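What the arm changed on our packing bench

I have worked at Sterkton for nine years, most of them on the returns bench. In February we got a robot arm, and people keep asking me what it is like, so I am writing it down.

The arm picks items out of the bins and I check them. Before, I did both. My wrists are better for it, but I stand still more than I used to and my back has noticed. Cormac Dunne, who runs the late shift, asked for proper mats and we got them after 5 weeks.

Nobody lost a job on our bench. Two people moved over to goods in, one of them gladly. The other misses the company, and I miss hers. There were 5 of us talking all day and now there are three, with more noise between us.

Our best day so far was 1,234 items. The office liked that number a lot. I would like them to look at breaks too - twenty minutes is not long when the line never slows down.

Shiny things are still the hard part. Anything dark and glossy picks up every lamp in the ceiling, and I take over more often on those. The gripper has its own camera, and close up the view is mostly reflections, with the metal brackets at the bottom. 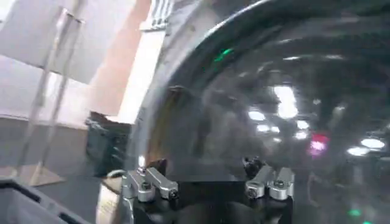 What I would ask for next

A say in how fast it runs. Cormac has put that to Price, our site manager, and we are waiting to hear.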